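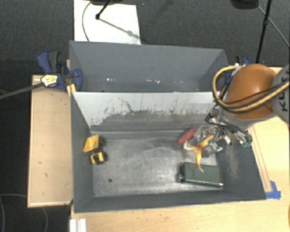 Toy Bin Swap FAQ

Do you take scuffed bins?
Yes, please! Scratches and scrapes are welcome (ours have plenty). We do ask for open tops, so kids can see straight in.

What can go inside?
Toy trucks, pretend food, boxes, odd little things. A dump truck next to a banana peel is a great mix!

How many toys per bin?
Start with 3 for toddlers. Older kids love a fuller one.

When is the next swap?
August, at Cuvcombe. Ask for Judite Macedo at the door.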